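Plorach gets a second teaser, and still not much of a release date

The production team behind the television anime of Plorach put out its second teaser on Thursday, and fans who have been waiting since the first one will find that it answers very few of their questions. It runs for 18 seconds. The title card takes up a fair chunk of that.

The new footage shows lead character Ritchie running down a harbour wall at dusk, a bell tower, a close-up of a hand letting go of a railing, and then the title over black. There is no dialogue. A short piece of piano plays underneath, and the official site doesn't say whether it comes from the score, the opening theme or a music library.
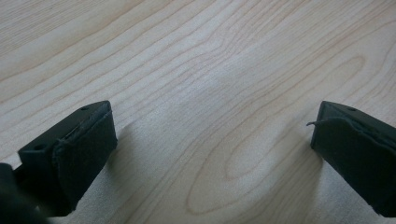
Struan Rennie

The announcement that came with the teaser calls it a "full unveiling" of the show's colour and mood. That is a generous way to describe four shots, one of which already appeared in the first teaser with a different sky behind it. The site lists the broadcast window as "next September", the same wording it has carried since the adaptation was announced, and gives no channel and no streaming partner for viewers outside Japan.

What has been confirmed is the studio. Prenano, which until now has mostly done assistance work on other people's shows, will handle the animation. It is the company's first full series as lead studio. The site says the staff list will follow "in due course", so at this point we have no director, no series composer and no character designer. Somebody has plainly drawn Ritchie, and drawn her well, but we don't know who.

For readers who haven't come across it, Plorach is a fantasy manga set in the port city of Gindanmont, where the dead are allowed to write one letter home and a small, underpaid office has to deliver them. Ritchie takes a job there after her brother's letter fails to arrive. The early volumes are mostly self-contained deliveries, some of them very sad and a few of them quite silly. After that the story turns into a long political plot about who owns the harbour, and opinion on that stretch is split. I liked it. Plenty of people I respect gave up in the middle of it.

The manga has reached 20 volumes and is still running. That brings up the question the announcement steps around, namely how much of it the anime plans to cover. No episode count has been given. The site's story page summarises the first volume and then, without so much as a paragraph break, mentions a character who doesn't turn up until the harbour trial. Some fans have taken this as proof that the series will get that far in one go. It may be. It may also be that whoever wrote the page was working from the back covers.

If the show does try to reach the trial in a single season, a lot has to go. The letter chapters are the reason most people picked the series up, and they're the easiest thing to cut, as hardly any of them feed into the main plot. Fans of long manga will have seen this done before. A season opens with two lovely slow episodes, somebody looks at the calendar, and by the middle of the run characters are being introduced and buried in the same half hour.

The other thing missing is a voice cast. The first teaser promised that the lead would be named "with the next video". The next video is here, and she hasn't been. A line at the bottom of the news page now says casting details will come at a stage event, with no date for the event. The earlier promise has been taken off the page, although it can still be read in the caption under the first teaser on the video channel.
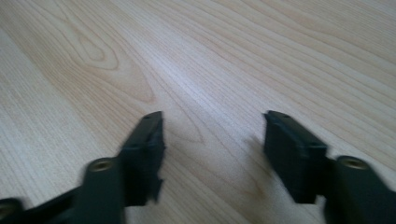
Light-coloured wood with a looping grain.

There is merchandise, though. Alongside the teaser the site opened orders for a replica of the delivery office's brass badge, a set of writing paper, and a print of the new key visual limited to 200 numbered copies. The print was marked sold out by the evening. The first 100 orders for the badge come with a postcard "from Gindanmont" in an envelope sealed the way they are in the story, and it's a nice idea. It would be nicer still to know who is directing the thing before being asked to pay for the stationery.

The key visual deserves a word, as it's the strongest part of the package. It shows Ritchie on the office steps with her satchel open, the harbour behind her and the lamps just coming on. The colours are softer than the manga's covers, which lean heavily on red, and the town looks lived in. If the finished episodes come anywhere near it, Prenano will have done a very good job. A poster is one drawing, of course, and a studio can spend as long as it likes on one drawing. The harbour wall shot in the teaser is the only bit of proper character movement we've been given, and it lasts about as long as it takes to read this sentence aloud. Ritchie's run has some weight to it. Her coat doesn't seem to be bothered by the wind that is flattening the grass beside her.

Reaction so far has been warmer than mine. The comments under the video are mostly delighted, and a good number are simply the name of the commenter's favourite letter chapter, typed in capitals. The one with the lighthouse keeper's wife is well ahead. I'd be glad to see that one animated too, and I'd settle for a line from the production team saying it's in.

The manga's author has added a short message to the site, thanking readers for their patience and saying the scripts have been "a pleasure to read". It doesn't say how many scripts there are. The accompanying sketch of Ritchie asleep on a pile of undelivered mail is very charming and is free to download as a phone background until the end of the month.

An English version of the site went up at the same time. It has the teaser and the story page, but the news section leads back to the Japanese one and the shop won't ship overseas. The manga's English edition is some way behind, so anyone following it in translation should stay clear of the story page for now, as the character mentioned in its last line is a fairly large spoiler.

The next update is listed only as "coming soon".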